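Jendemari List Archive
Home | Threads | Authors | Date | Subscribe | Help

Search this archive: Enter keywords Go Advanced

Re: [jendemari] Cleaning interval and pH for finished leather

September 25, 2018
Posted by Yolandi Nkuna 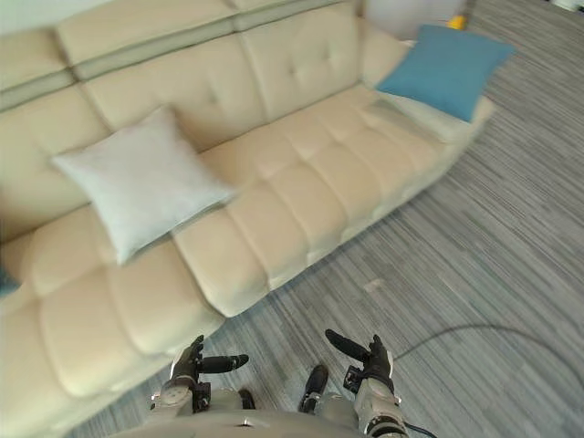

Dindo, I went back through the bench notes before answering, because your question mixes two problems that need separate treatment. One is soil removal. The other is plasticizer loss and finish cracking. A cleaner can only help with the first.

Dindo Panganiban wrote:

> We have been using the Poren concentrate on pigmented
> upholstery leather at the strength printed on the drum.
> Results are fine on flat panels. On tufted work we get
> a dull ring at the base of the buttons after a few
> cleanings, mostly on light colors. Conditioner hides it
> for a week or two and then it comes back.
>
> Two questions. Is the ring residue or finish damage?
> And is there any point in conditioning pigmented
> leather at all? The Imhof data sheet says yes, the
> Ireck one says no, and neither one gives a reason.
>
> Dindo

First question. Most likely residue, but test it. Dampen a white cotton swab with distilled water, roll it over the ring ten times with light pressure, and look at the swab. Gray or tan transfer means soil or surfactant. Transfer in the color of the finish means the topcoat has been breached, and you should stop cleaning that area. No transfer and no change in the ring usually means the topcoat is intact but has been burnished or micro-cracked by flexing.

Residue collects at buttons and in pleats for a simple reason. Foam drains downhill and the low point can't be wiped flat. On a flat panel, the towel picks up nearly everything you put down. In a tuft it picks up what it can reach, and the rest dries in place. Each cleaning adds a layer, and the layer is slightly tacky, so it holds dust.

What we do on tufted pieces:

1. Vacuum first with a soft brush, including the folds.
2. Dilute the cleaner to half the strength you use on panels.
3. Apply foam to the brush, never to the leather.
4. Work from the button outward to the crown of the pad.
5. Rinse with a wrung-out cloth, then a second clean one.
6. Dry the low points with a cotton swab.

Step 5 is the one people skip. We ran 58 test squares last November, cut from the same hide, half rinsed and half not. After 18 cleanings the unrinsed squares had lost visible gloss and the rinsed ones had not. Both sets were then flexed for 2,000 cycles. I saw no difference in cracking between the two, which is part of why I treat the problems separately.

On pH: finished leather tolerates a fairly wide range for short contact, but there is no reason to go above neutral for routine soil. Check your working solution and not the concentrate. Hard tap water moves the reading more than you would expect.

Second question. A pigmented finish is a polymer film. Oil in a conditioner does not pass through an intact film in any useful amount. It sits on top, raises the gloss for a while, and wears off onto clothing. That matches what you describe. Conditioner makes sense on aniline and some semi-aniline leather, where the surface is open. On pigmented work use a water-based protector or leave it alone. I suspect the two data sheets disagree because one was written with open leather in mind, but I can't confirm that.

If the swab comes up with finish color, send me the details off list. Our recoating notes are in file 292 in the list library, and the section on spot repair still needs corrections, so read it with some care.

Yolandi

Previous message | Next message | Thread index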